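Standby Power in the Student Apartment
Project report, Environmental Studies
Styliani Spanos and Glykeria Sfakianakis

Background
We wanted to know how much electricity gets used by stuff that is off, or that people think is off. Chargers, TVs, microwaves with a clock. Most students in Swanepoel House pay a flat rate so they never see a bill. Our guess going in was that the kitchen would be the worst room.

Method
Plug-in meter (a Lustix, borrowed from the physics lab) on one outlet at a time. Left overnight, read in the morning before anyone made coffee. We did the kitchen first, then the living room, then desks. Readings went into a shared sheet. Glykeria did the kitchen and the TV, Styliani did desks. We lost one set of readings in December when the power went out, those were redone.

Desk items were harder than we thought. A laptop draws differently open, closed, charging or full, and people don't leave them the same way every night. We ended up asking everyone to close the lid and leave the charger in, which is maybe not how they really live.
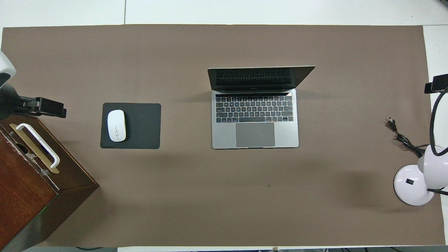 A laptop open, and a laptop closed next to a mouse and lamp.

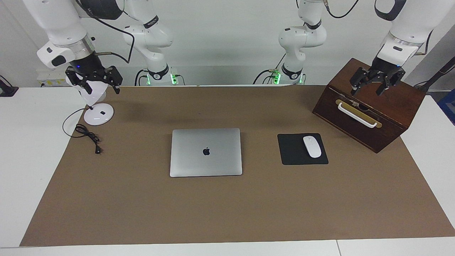

Results

Kitchen was not the worst. The microwave clock used a little all night, the toaster nothing at all. The living room was the worst becuase of the cable box - it draws almost the same on or off. The game console was second, but only with instant start turned on. With that setting off it dropped to almost nothing.

Laptops fully charged with the lid down were low. Phone chargers with no phone, too low for our meter to show.

Adding up all 3 apartments we got 1,047 kWh for a year, if every night is like the ones we measured. Probably too high, people go home for the summer and we didnt correct for that.

Problems
Meter only reads whole watts so small loads come out as zero. Only 3 apartments, all in one building. One fridge was left out - couldn't reach the plug.

What we would do next
More apartments, a better meter, and a full week per outlet. Also ask housing about a switched power strip for the TV corner, we tried one in our own living room and it was fine except the cable box takes forever to start up again.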